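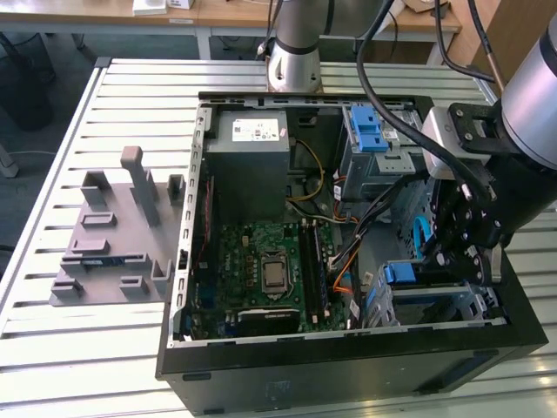 DRALLUNA, 16/12/2025. The town's old desktop computers are being taken apart, and it is taking longer than the flyer said.

The Tostent repair shop on El Sherbiny Street agreed in February to strip down 267 office towers retired from the school district and the water department. The plan was to pull the hard drives, save the memory and power supplies, and send whatever was left to the scrap yard. The flyer promised all of it "by summer," without naming a summer.

So far 103 machines are done. The rest are stacked in the hallway, where customers have started leaving their coffee on them.

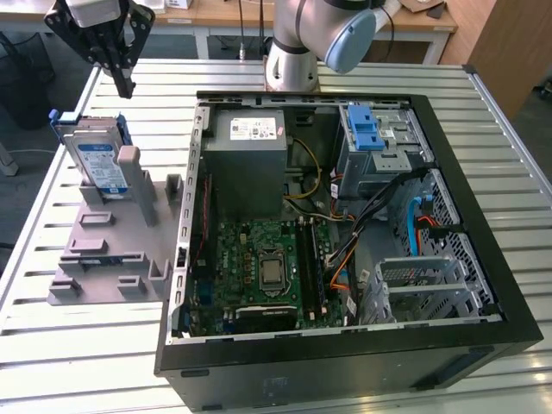 **By the Voltulon staff reporter, local business**

Each tower goes on its side on the bench and the side panel comes off. A drive in a blue caddy can be unlatched without tools, a kindness from some long-ago designer that the shop mentions often. The cables are less kind. Previous owners had added, rerouted and knotted them over the years, and one machine from the water department held a grocery list, folded twice, behind the power supply. It called for limes.

The drives are the reason the job exists at all. The district wants every one logged by serial number and wiped before anything leaves the building, and it wants the log on paper. The shop has bought a binder. It has since bought a second binder.

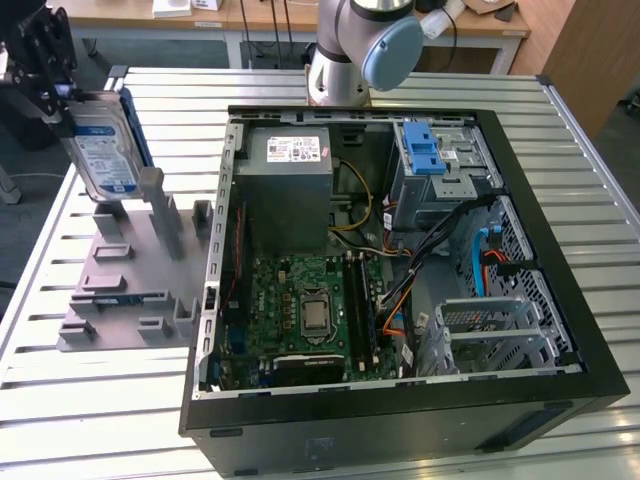 Memory is the part that sells. A matched pair out of a tower this old goes for the price of a sandwich, but it does go, and the shop has taken in $1,492 from parts since the work began. Processors move slowly. Graphics cards of the plain office sort hardly move, and there is a drawer of them free to anyone who asks politely.

The district had hoped the sales would cover the cost of the work, which it put at roughly $2,000. It now describes that figure as a starting point.

Residents with computers of their own to get rid of are asked to wait. The shop will take home machines once the hallway is clear, and a sign on the door will say so. The sign has been printed. It is in the hallway, behind the towers.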